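Section 3. What we needed to buy, and what we ended up asking for

When our supervisor, Evander Gourlay, first told us we had a budget of $4,000 for the whole project, it sounded like an enormous amount of money to the four of us. None of us had ever planned a purchase bigger than a laptop. By June we had a much better feeling for how quickly a sum like that disappears, and since a good part of what we learned this year was about money and lead times, we would like to set it down properly for next year's team.

Our first list was far too hopeful. We had put down a small arm from Mesberg, a stand for it, a spare set of fingers and a new workstation, and the arm alone would have eaten nearly everything. Evander very kindly let us work that out for ourselves over two meetings, and then asked which of our research questions really needed an arm this year. After a long talk (and a fair amount of coffee) we agreed that hand-held grippers would let us collect the demonstrations we wanted, and that the arm could wait for a later grant.

We asked Homska and Akyol for quotes on parts. Homska was a little cheaper per gripper, but shipping was charged per box, so ordering one piece at a time would have been a poor bargain. Akyol offered a discount on orders of 10 or more finger pads, and we took it gladly – pads wear out, and we would much sooner have a drawer full of them than stop work for a week.

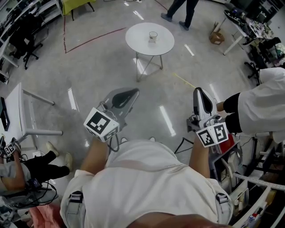 Figure 4. Hand-held grippers with printed marker cubes, in use in the lab.

The grippers themselves were the easy part of the budget. What we had not planned for were all the little things: cables of the right length, floor tape, storage bins, backpack straps that are comfortable for a whole afternoon. We now keep a line of $100 a month for these, and we strongly suggest that next year's team does the same from the start. It is no fun at all to fill in a full purchase form for one cable!

Floor space should go in the plan too, even though it has no price on it. People working with grippers bend, crouch and reach, and they need more room than you would guess from a drawing of the lab. We had penciled in a second big desk from Skakow and dropped it for this reason.

Still open at the time of writing: the Homska quote for replacement marker cubes, and whether the arm goes into the spring request or the one after.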